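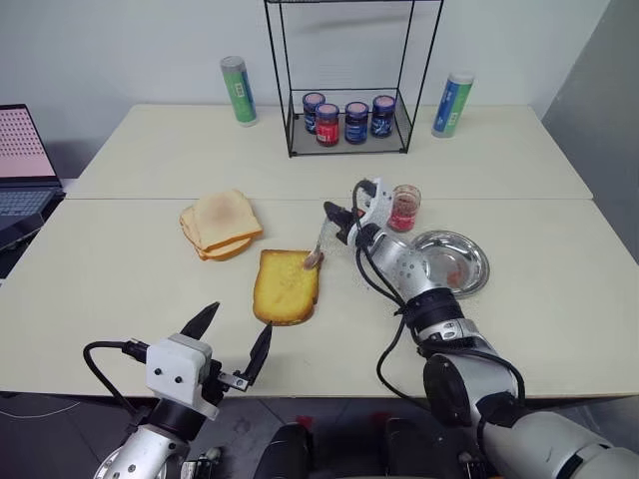

Right, jam thread. A few of you asked about the breakfast table after I moaned about crumbs the other day, so I'm putting it all in one place and then I'll shut up about toast for a bit

Starting with the bread because people always want to start with the jam and they're wrong

Plain white sliced. I know! I know. I have a sourdough habit like everyone else in Fultport but sourdough has holes, and jam goes through holes, and then it's on your sleeve

The other thing about white sliced is it stacks. I take out what I need for the morning and leave it in a little pile on the front table, a bit fanned so you can grab the top one without bringing its friend along

Toast one slice at a time if you're eating alone. A second slice made at the same moment as the first is leather by the time you get to it

Colour: golden. If it's gone properly brown the butter just sits on top looking offended. Pale is nearly as bad because the jam makes it floppy in the middle and you have to eat it like a slice of pizza

(my mum would scrape burnt toast into the sink and call it fine. It was not fine, Mum)

Butter goes on straight away, jam has to wait. Give it long enough to put the knife down and find a spoon

And yes I am a separate spoon person. Knife for butter, spoon for jam. I've been called fussy for this in several kitchens and I'm not budging

If the knife goes in the jam you get butter in the jam, then you get crumbs in the butter in the jam, then in a week there's a pale greasy blob down the side of the jar that looks like something from a pond

Small knife too, please. Somebody once gave me a set of those wide spreaders with the painted handles and they're lovely and I have never got one into a corner of a slice. With a little thin knife you can go corner by corner and get right up to the crust

CORNERS. If you leave the corners dry we can't be friends

OK the rack. This is what most of you were asking about. Black wire thing, tall, open all the way round, one mesh shelf down low. It came from Heltus when they were clearing out the shop on the front and I think it was meant for plants

It has a second shelf up at the top I never use. I quite like it without. The height means you can see it from the door and it makes four little jars look like they're in a museum

Jars with pink lids live on the shelf. Reds and blues, by label. I tried keeping them in alphabetical order for a while in February and gave up the first time I wanted marmalade in a hurry

The mesh is good for drips. Solid shelf, you get a sticky ring under each jar and then the jar comes up with a noise. Mesh, you just lift the whole thing out to the sink and run the tap over it

Big canisters go either side like bookends. They do nothing for the toast whatsoever, I just think the rack looked lonely before

Somebody is going to ask where to buy the jars. Mine are mostly from Jovar, the stall by the bus station, and they're tiny, and that's the whole appeal. You finish one before you're bored of it

A big jar of jam is a commitment. I had a huge blackcurrant one two years ago and by the end I was putting it in porridge, in yoghurt, on a pork chop

(the pork chop was good btw)

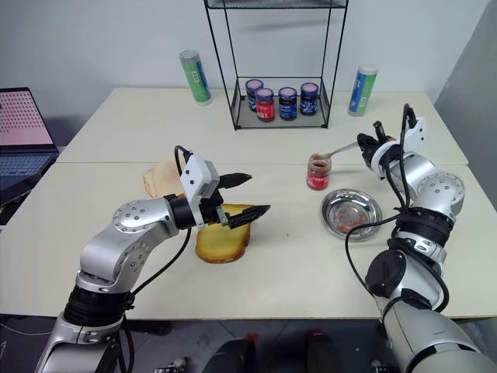

which brings me to the little steel dish, because I get more questions about the dish than I do about anything I cook

It's for the spoon, mostly. And for a bit of jam when you don't want to keep going back in the jar. Dollop in the dish, take from the dish, lid back on, everyone's happy

It's shallow with a rolled sort of rim and it cleans up with one wipe. Before that I used a saucer and jam dries on a saucer like paint

I also think jam tastes better if it's been out of the jar a minute. No evidence for this. Fight me

Red jam is my weekday jam. I'm not telling you which fruit because last time I said strawberry was better than raspberry I got replies for days, and one of them was in capitals from start to finish

OK fine. It depends on the toast. Seeds on very crisp toast is too much going on. Soft jam on crisp toast, seedy jam on softer toast. That's my entire philosophy

Now tables. It's two pushed together, same pale cream colour, with the join running across between front and back. I wanted one big one and couldn't get it up the stairs at Sepúlveda Court so two it was – measured nothing, obviously, carried one up and prayed

Back table is for things that stay. Rack, canisters. Front table is for things that get used. Bread, dish, open jar. Once I'd split it like that I stopped knocking things over with my elbow every morning

The join is a crumb trap. Total nightmare. Crumbs go in there and form a community

Best fix so far is an old bank card dragged along the gap. I've tried the hoover nozzle and it just sort of shouts at them. A pastry brush is decent if you do it before anybody's put jam down

Don't pull the tables apart to clean unless you've got the morning free. I did it on 03/07/2018 and I've still got the photo somewhere, it was like low tide

Things I've tried over the join: a strip of tape (goes black), a runner (jam on the runner), a long chopping board (too high, everything wobbles). Left it alone in the end. I quite like the line now, it tells you where the front ends

White wall behind with nothing on it. I had a print up for a bit and it got a fleck of marmalade on it in the first week. How, I couldn't tell you. It was well above the toast

People who keep a toast rack – do you like cold toast? Serious question. I've had one given to me twice and both times it's ended up holding post

Lean the slices against something if you want them to stay crisp. Flat on the table, the underneath sweats. Or put it flat and eat it quickly, that's the other approach and it's the one I use

Somebody's asked about making your own. I do it about once a year and it goes like this: 300g fruit, 200g sugar, squeeze of lemon, wide pan, keep stirring, stop before you think you should

That's on the low side for sugar so it wants to live in the fridge and be eaten up fairly sharpish. Makes a small jar and a bit for the cook. Put a plate in the freezer before you start so you can test a blob on it

Cold plate, blob, wait, push it with your finger. If it wrinkles, you're done. If it runs, go back and stir and think about your life

First time I did it I walked off to answer the door and came back to something you could have mended a boot with. I ate it anyway. With a chisel, practically

Little jars again for this, please. Put homemade in a great big one and you'll open it with such pride and then find it at the back of the fridge in a state

Reply from someone wanting to know if I warm the jam. No. But cold from the fridge does rip the toast, so take it out when you put the kettle on
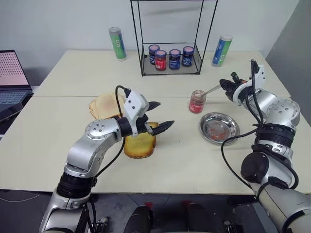 Spoon at the red jam, steel dish in front of it, toast over on the left and the rest of the jars back on their rack

Somebody's asked how much jam per slice. A heaped teaspoon in the middle and push it outwards. If you start at an edge you run out and then you've got a bare strip and a second helping to deal with

(the second helping is always too big. It's a law)

I did once work out what I spend on tiny jars compared with big ones and it was over 90 quid's difference in a year. I've decided not to think about it again. Some people have a boat

Jovar have changed their lids by the way, so if you're collecting old ones for buttons or screws or whatever, the new ones don't fit the old glass. I found out with a drawer full of both. 34 lids and hardly a match among them

I use the empties for spices, seedlings, that one key. They're a good size for salad dressing as well, you just shake it in the jar and you've got the last of the jam in there for sweetness

Mustard, oil, vinegar, scrapings of apricot jam. Do it. You'll thank me

Labels come off in warm water if you're patient. If you aren't, cooking oil and a bit of bicarb rubbed on with your thumb, leave it a while, wash it off. Don't use a knife, you'll scratch the glass and then it catches the light in a really annoying way

Peanut butter people, I see you in my mentions. Same rules. Own spoon. I'm begging

Lemon curd is not jam but it's allowed on the rack, before anyone starts

Might do honey next, though I've got a lot less to say about honey. It goes everywhere and it wins

Oh and if anyone local has seen a black wire shelf that looks like it belongs to a plant stand, it's mine, I'd like it back, I've got plans for a top floor

Back to top | Contact | © Toast & Other Matters, Fultport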